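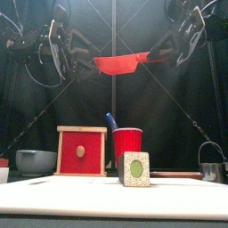

Figure 1. The red plastic utensil above the work table, with the dark backdrop behind.

Small Kitchen Layout: Arranging a Play Cooking Set on a Shared Table
Student project report, Burnthorpe
Prepared by Lâm Ninh. Supervised by Yavuz Kozan.

1. Purpose

The project considered how a play cooking set should be arranged when it must share a single table with other activities. The department owns one such set, entered in the equipment register as item 3206, and it had been kept without any agreed layout. The report proposes a standard arrangement and records the points on which the project group remained undecided.

2. The table and its contents

The main piece is a white board, used as the preparation surface. It is large in relation to the table and determines where everything else may go. The smaller items include red plastic utensils and play food. A metal pot belongs on the right side. The dark backdrop was retained throughout the project. Pale items are easily lost against a pale wall, and the group preferred a plain dark surface behind the table.

The board shows faint smudges and a small dark mark toward the left. The group recommends that the board be wiped on Friday with the remainder of the room equipment. Abrasive pads should be avoided. 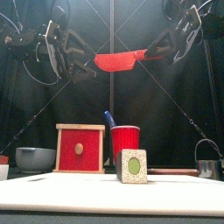 3. Arrangement of the board and utensils

Two layouts were compared. The first, named Murkik in our notes, placed the board at the front of the table and kept the remaining items beyond it. The second, named Pestard, placed the board to one side and gave the center to the pot. Murkik was adopted after 4 trial sessions. It left a clear front surface, and the pot did not have to be moved when play food was brought onto the board.

Long-handled items were the most difficult to place. Laid across the board, a utensil takes up space needed for food pieces. The group therefore assigned the utensils a position beyond the board, with the handles facing the same way. The pale pink tray, with its raised rims, was kept to the left on the table
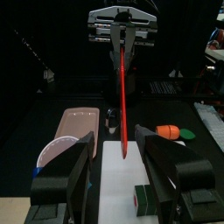
and was reserved for small pieces at the end of a session. Its shallow interior limits how much it can hold, and a deeper container may be required if the set is enlarged. The Semeniuk storage cabinet has one free shelf, which would accept the tray and the board together if the board were stored upright.

4. Remaining work

The storage trial was not completed in January as planned. Labels for the shelf have been printed but not attached, and the register entry for the pot, item 1895, still lists its former location. Both matters have been passed to the supervisor.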